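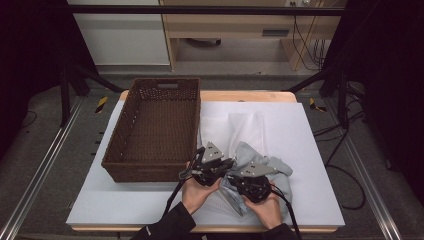

Delicates by hand or in the machine?

nlombardi
Just got back from nine weeks of traveling with one small bag and I am a total convert to hand washing! Sink, cool water, a tiny squirt of soap, ten minutes of soaking and done. My linen shirts have never felt better. Who else does this at home?

Giuliana P.
Me, for wool only. Everything else goes in a mesh bag on the gentle cycle and I have zero regrets. I've got a silk blouse from my sister's wedding that has been through that way all year and it still looks gorgeous.

radymyr_y
Silk in the machine, wow, you're brave. Even on gentle the spin is the part that worries me. Mine goes down to 80 rpm if I dig through the menu, so maybe I should try it with an old scarf first.

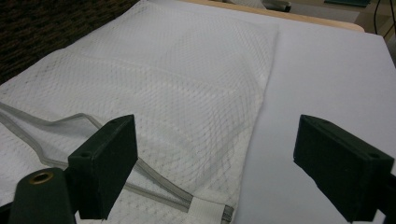

The other thing is zippers. I close every one of them and turn the pants inside out, and I keep anything with hooks away from knits. Lost a great sweater to a bra hook in November and I'm still sad about it.

Giuliana P.
Oh no, the sweater! Yes, hooks get their own bag at my place. Also don't stuff the bag. Two or three light things and plenty of slack, or the soap never rinses out.

somkiat_t
Going to disagree with the soap part. If it isn't rinsing out, you're using too much. I cut mine to a teaspoon for small loads and the stiff feeling went away, full bag or not.

nlombardi
A teaspoon?? Trying that tonight. Does it work with hard water?

somkiat_t
We have very hard water in Nullevthorpe and it's been fine. Add an extra rinse if you're nervous.

Gemma M.
Team sink here, but roll things in a towel afterward and press – don't wring! Cuts the drying time way down, and my cardigans keep their shape. I love doing it with the radio on.

radymyr_y
OK, scarf goes in after dinner. Will report back.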